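Kakia Adds Nickel-Free Bonded Wire and Sheet to Its Jewelry Metals Range

DILTHOLM, February. Kakia, a supplier of metal stock and findings to bench jewelers and small production shops, has added a line of nickel-free bonded wire and sheet under the name Ollitz. The line goes on sale Tuesday through the company's trade counter and its order desk. It is sold by weight and by length, in the same packs as the existing Kakia copper and brass stock.

Ollitz is a bonded material. A layer of karat gold alloy is joined to a bronze core under heat and pressure, and the resulting bar is then rolled or drawn to finished size. The gold layer is a solid alloy before bonding and remains one afterward. No plating bath is used at any stage of manufacture, and there is no intermediate barrier layer between the gold and the core.

Most yellow bonded wire on the market uses a brass core. Kakia selected a tin bronze for two reasons. It work-hardens at a slower rate in the small diameters used for ear wires and jump rings, and it springs back less after bending, so that a ring wound on a mandrel closes nearer to its intended inside diameter. Makers who have set up jigs for brass-core wire should expect to adjust the mandrel by one step and should run a short test coil before committing a full spool.

Composition

Neither the gold layer nor the core contains nickel as an intentional alloying element. Each production lot is tested for nickel before release, and the lot number is printed on the spool label or, for sheet, on the protective film. A copy of the test report for any lot can be requested from the order desk by quoting that number. Reports are sent as a single page and list the test method, the sample form, and the result.

Kakia does not describe the material as hypoallergenic. The term has no fixed meaning for metal stock, and a wearer may react to copper or to other elements in the alloy. Customers who make finished goods for resale remain responsible for their own labeling and for any testing required where the goods are sold.

Sizes and tempers

Round wire is available in dead soft and half hard tempers. Half-round and square wire are available in dead soft only. Sheet is clad on one face or on both faces, and the two forms have separate stock numbers. Single-clad sheet is marked on the core side with a light roller line so that it can be told apart from double-clad stock after the film is removed.

Wire is supplied on 30-foot spools. Longer continuous lengths can be drawn to order, subject to a minimum quantity and a longer lead time. Cut lengths are straightened and shipped in tubes. There is a cutting charge on orders below the minimum weight, as there is for all other Kakia wire.
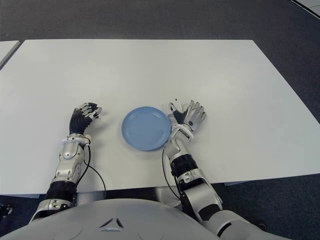 Tolerances on diameter follow the published Kakia wire table. Tolerance on the thickness of the gold layer is stated separately, as a percentage of total weight, on the data sheet for each form. On square wire the layer is thinner at the corners than on the flats. This is normal for drawn bonded material and should be taken into account where corners will be filed or heavily polished.

Working properties

Ollitz can be soldered with easy or medium gold solders. Hard solder is not recommended, as the flow temperature is close enough to the softening range of the core that thin sections may slump. A paste flux suited to gold alloys should be applied to the whole piece before heating. Cut ends expose the bronze core, and the ends will darken over time if they are not covered with solder or closed against another surface.

Annealing should be done in a kiln where one is available. With a torch, heat should be kept moving and stopped at the first dull color. Repeated annealing causes the gold layer to diffuse into the core at the bond line, which can be seen as a slight reddening of the surface. Kakia recommends no more than 2 annealing cycles on wire below the midpoint of the size range.

Pickling in a warm, mild acid solution is acceptable. Steel tools and binding wire must be kept out of the pickle, or copper will be deposited on the gold surface. Pieces should be rinsed in a baking soda solution and then in clean water, and dried fully before storage.

Tumbling with stainless shot is suitable for finished chain and ear wires. Run times should be kept short. Abrasive media should not be used, nor should coarse buffing compounds. A rouge compound on a soft wheel removes very little metal and is sufficient for most work. Laser and pulse-arc welding of jump rings has been tested on the half hard wire. Settings used in those tests are given on the data sheet and are intended as starting points.

"The core was the long part of the project," said Gert Xaba, product manager for wire and sheet at Kakia. "We had a gold layer we were satisfied with early on. We went through several bronzes before we had one that drew down to the fine sizes without the bond lifting at the die. The half hard temper came last, and it is the one ear wire makers had been asking for."

Trial use

Before release, sample spools were supplied to Politis, a chain and findings workshop, for use on its existing coiling and closing equipment. Politis ran the half hard round wire through its standard ring program in 1155 separate rings. The rings were inspected under magnification for lifting at the cut, cracking on the outer radius, and gaps at closure. The workshop asked for a change in the way the wire is wound on the spool, and production spools are now level-wound as a result. It also asked for a larger label, and this has been adopted for the full range.

Storage and care

Unused stock should be kept in the bag in which it is shipped, with the anti-tarnish strip left in place. The strip should be replaced once a year. Rubber bands, newsprint, and uncoated cardboard should not be used to hold or wrap the wire. Finished pieces can be cleaned with mild soap and water and a soft cloth. Dip cleaners sold for silver should not be used.

Availability and pricing

The Ollitz line opens with 205 stock numbers across wire and sheet. Findings made from the same material, beginning with ear wires, ball-end head pins, and open jump rings, are in preparation and will be announced separately. Pricing follows the gold market and is updated each morning before the counter opens. Orders are priced at the time they are placed, and the price is held through shipment for in-stock items. Made-to-order lengths are priced on the day the metal is drawn.

Scrap Ollitz is accepted under the existing Kakia scrap terms. It must be kept apart from karat gold scrap and from other bonded scrap, and should be sent in with the lot numbers where these are known. Mixed lots are assayed at the customer's expense.

Sample cards carrying short lengths of each round wire size in both tempers are available to trade account holders on request, one card per account. Data sheets can be collected at the counter or requested with any order.

About Kakia

Kakia supplies wire, sheet, tube, solder, and findings in precious and base metals to jewelers, repair shops, and craft schools. Stock is held and cut at the company's premises in Diltholm.

Press and trade contact: Gert Xaba, Wire and Sheet, Kakia, Diltholm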